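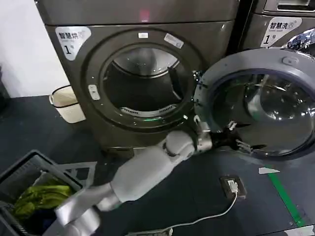

Veseletti Magnesium Glycinate Powder, unflavored
Reviewed by Teodoro Manalastas

I take magnesium in the evening and have done so for a few years, mostly as capsules. The capsules from Arkura are large and I got tired of swallowing two of them every night, so in August I switched to the Veseletti powder and finished one full tub before writing this.

The tub holds 84 servings. One level scoop gives 200 mg of elemental magnesium, and that is the number printed in the largest type on the label. I like that. A lot of magnesium products put the weight of the whole compound up front and leave you to work out how much of it is magnesium, which makes a tablet look a lot stronger than it is. Veseletti lists both weights, one above the other.

The ingredient list is short: magnesium bisglycinate, citric acid and a little silica to stop caking. There is no sweetener. The silica didn't do much in my case. By the last third of the tub the powder had set into a crust near the wall and I had to break it up with a knife. Keep the lid tight and don't scoop over a steaming mug like I did.

Mixing is slow. In cold water it leaves grit at the bottom even after a minute of stirring. In warm water it clears in a few seconds. The taste is slightly sour at first and then chalky, with a metallic finish that I noticed for the first week and mostly stopped noticing later. In orange juice I can't taste it at all. My brother-in-law Rommel Tolentino tried it in plain yogurt and did not ask for seconds.

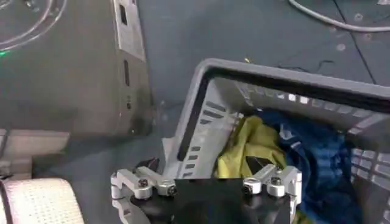 Gray plastic laundry basket.

As for effects, I can only report on myself. I had no stomach trouble at one scoop. When I tried magnesium oxide tablets years ago I had plenty, so for me the form matters. I slept the same as I did on the capsules. I had fewer calf cramps after long runs, but I also ran less that month, and I wouldn't buy the powder on the strength of that.

The scoop is my main complaint. It is tiny, it has a short handle, and it sinks. I replaced it with a measuring spoon from the kitchen after checking the two against each other on a scale. A heaped scoop came out well over the stated serving, so level it off if you are watching your total. Anyone with kidney problems, or taking antibiotics or thyroid medication, should talk to a pharmacist before starting any magnesium supplement.

Price per serving is a bit lower than the Arkura capsules and a bit higher than the Pranero powder, which comes in lemon only.

Good: clear label, short ingredient list, easy on the stomach
Bad: gritty in cold water, cakes near the end, poor scoop
Rating: 3 out of 5

I have bought a second tub. I would still take the capsules when traveling.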